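**Clutwood sorting bins, small size: my review after 3 months**

I bought these bins for the drawer where all small kitchen things were living together: toothpicks, corks, birthday candles, rubber bands. I paid 10 euros for each one, and I took two colors, blue for things of every day and red for things we need only with guests.

The plastic is firm and the corners are easy to clean with a cloth. What I like less is the height. My drawer has 87 mm inside and the bin needs 90, so now they stand on the table near the wall. Also there is no lid, and I did not find one to buy separately.

Toothpicks I keep in a clear jar, so I see when they are finishing.
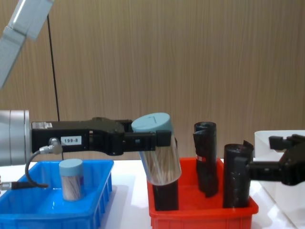
Yara Saliba wrote to me that she had the same problem with the height, and she changed to the Drultden trays, which are lower but slide around when the drawer is opened fast. I will maybe try one in March.

Four stars from me, five if your drawer is deep.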